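Print this page | E-mail this page

Search the help pages Enter a keyword Go

Cables and Chargers: Frequently Asked Questions

These are the questions we get most often about the Tendberg cable boxes and the mail-in sorting service. If yours is missing, write to the help desk and include your order number if you have one.

How tangled is too tangled?

There is no limit. We take cables in any state, including a whole drawer tipped into a box. Please don't cut anything to get it loose.
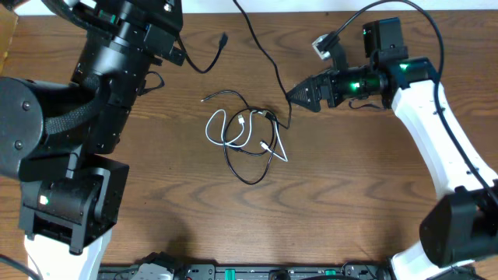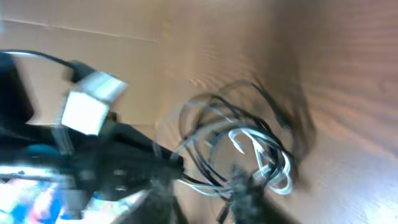
Charging cables on a wooden table

Do I need to untangle them before I send them?

No. If you would like to do it yourself at home, work on a table and not on your lap or the floor. Spread the pile out as flat as it will go. Find one plug and follow that cable back through the loops, pushing the loops open with your fingers. Pulling on an end tightens everything else. When one cable is free, coil it and set it in a box before starting on the next.

What order should I work in?

Take any power adapters off first if they unplug from their cables. They are the heaviest pieces and they catch in the loops. After that, do the thick cables, then the thin ones. If you have both black and white cables, it can help to free one color first so you can see what is left.

How should I coil a cable?

Make loose loops a little wider than your hand and let the cable turn the way it wants to. Don't wrap it around the adapter. That bends the cable sharply where it meets the plug, and that spot is usually the first to fail. Close the coil with one strap. Two straps are fine for anything longer than a typical extension cord.

Can I use rubber bands or twist ties?

Rubber bands dry out and stick to the jacket after a year or so. Twist ties work, but use the plastic-coated kind and don't twist them tight. Our boxes come with fabric straps.

Which box size do I need?

The Bresov is the small box and suits a single desk or a nightstand. The Prurkus is the large one, with 2 trays, and is meant for a household. Both are plain cardboard with a lift-off lid. The large box is 415 mm long, so measure your shelf before you order. Either one will hold adapters, but put them along the bottom and lay the coiled cables on top.

How do I know which adapter goes with which cable?

Read the small print on the adapter. The output line gives the voltage and the current, and these should be checked against the label on the device or its manual. If you can't read the print, don't guess. Put a piece of tape on the adapter, write "unknown" on it, and keep it apart from the rest.

Should I label everything?

Label the adapters and any cable that fits only one device. Ordinary charging cables don't need it. The label sheets we sell have 91 labels each. Fold the label over the cable near the plug so that it sticks to itself and makes a flag. Pencil lasts better than most pens.

What should I throw out?

Anything with a split jacket, a bent or burned plug, or wire showing. Also anything that charges only when held at an angle. Do not put cables or adapters in the household trash or in the curbside recycling bin. Most towns have an electronics drop-off, and many hardware stores keep a bin.

Can I send you the ones I don't want?

Yes. Use the prepaid label from the service page. Each package can weigh up to 700 grams. We do not accept loose batteries or power banks. Cables that can't be used again go to Nedeljković, the recycler we work with, for the metal.

When will I get my cables back?

Sorting is done on Thursday. Packages that reach us after noon that day wait until the following week. You will get an e-mail when yours has been packed for return. January is our busiest month and returns can take longer then.

Can I return a box I have used?

Unused boxes only, with the straps still in the bag. Replacement straps and lids are sold separately.

Print this page | E-mail this page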